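Bonjour à toutes et à tous ! Je m'appelle Erlinda Tolentino, je m'occupe de l'atelier jeux chez Illonero, et je cherche des gens pour le mois de mai. Des gens patients, curieux, un peu joueurs, qui aiment toucher les choses et en parler. Si vous êtes du genre à tripoter les bibelots chez vos amis, lisez la suite !

Le projet s'appelle Raraten. C'est un jeu de toucher et de vocabulaire pour les familles : on pose un plateau rond au milieu de la table, on y dépose quelques petits objets très différents les uns des autres, et chacun son tour ferme les yeux, en prend un et le décrit aux autres sans jamais dire son nom. Avec des mots interdits, bien sûr (essayez donc de parler d'une balle sans dire « rond », vous verrez, on rame vite). Les règles tiennent sur une page. Les objets, eux, me donnent du fil à retordre depuis l'hiver, parce qu'il en faut qui se ressemblent assez pour qu'on hésite et pas assez pour que tout le monde se fâche.

En ce moment j'en suis à un plateau en métal et à des choses toutes simples : un dé, du rouge, du turquoise, et selon les essais un cube en bois et une grosse boule rose.

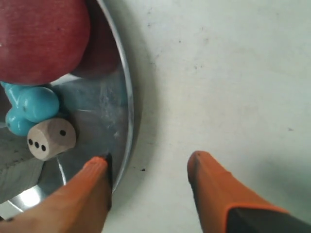
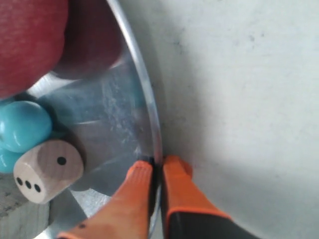
Le dé et ses voisins de plateau, de près.
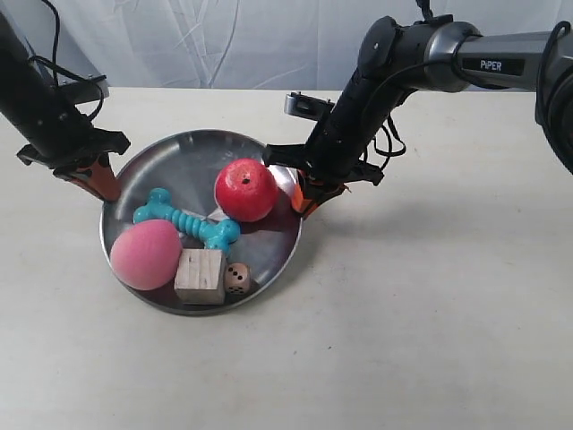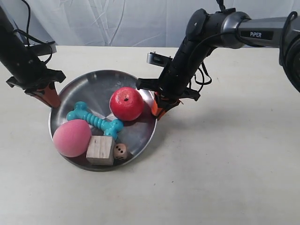
Ma collègue Mieke Dewulf défend bec et ongles les objets trouvés au rayon jouets pour chiens, moi je penche pour le bois brut, et on ne se mettra jamais d'accord toutes seules. Il nous faut vos mains et vos avis !

Ce qu'on vous demande, concrètement : venir à une séance de deux heures à l'atelier Galuvham, par table de quatre ou cinq personnes. Vous jouez plusieurs parties en changeant d'objets, on note les mots qui viennent, ceux qui ne viennent pas, les fous rires et les moments où ça coince. Ensuite on discute tous ensemble avec quelque chose à boire. Pas de questionnaire interminable, j'ai horreur de ça (il y a quand même une petite feuille à remplir à la fin, recto seulement, promis).

Qui peut venir ? Tous les adultes, et les enfants à partir de 11 ans s'ils sont accompagnés. Aucune expérience des jeux de société n'est nécessaire, et j'aimerais même beaucoup avoir des personnes qui n'y jouent jamais. Il faut être à l'aise en français à l'oral, mais si c'est votre deuxième ou votre quatrième langue, venez ! Les joueurs qui cherchent leurs mots trouvent souvent les plus belles descriptions. Les personnes malvoyantes ou aveugles sont très bienvenues aussi, dites-le-moi dans votre message et on préparera les règles à l'oral. Si vous avez une allergie de contact, au caoutchouc par exemple, signalez-la également, on retirera ce qu'il faut.

Côté dédommagement, ce n'est pas le Pérou : un bon d'achat par adulte, valable à la boutique Rusu, et un exemplaire du jeu quand il sortira. Le premier tirage sera de 800 boîtes et on en met de côté pour les participants avant toute mise en vente. Les noms de celles et ceux qui le souhaitent figureront dans le livret.

On a de la place pour 200 personnes en tout, réparties sur le mois. Il y a des séances le matin à 10 h et d'autres à 18 h 30 pour celles et ceux qui travaillent. Vous pouvez vous inscrire seul, à deux ou en famille. Si vous venez en bande, écrivez un seul message pour le groupe, ça m'évitera de vous éparpiller par mégarde à trois tables différentes.

Pour vous inscrire, passez par la page contact d'Illonero en indiquant « Raraten » dans l'objet, avec votre prénom, l'âge des enfants s'il y en a, et vos préférences d'horaire. Ajoutez-moi aussi un mot que vous aimez pour décrire une matière : rêche, duveteux, poisseux, ce que vous voulez. Je les collectionne pour les cartes du jeu, et il m'en manque encore un bon paquet ! Mieke ou moi vous répondrons avec une proposition de créneau et le plan d'accès à l'atelier.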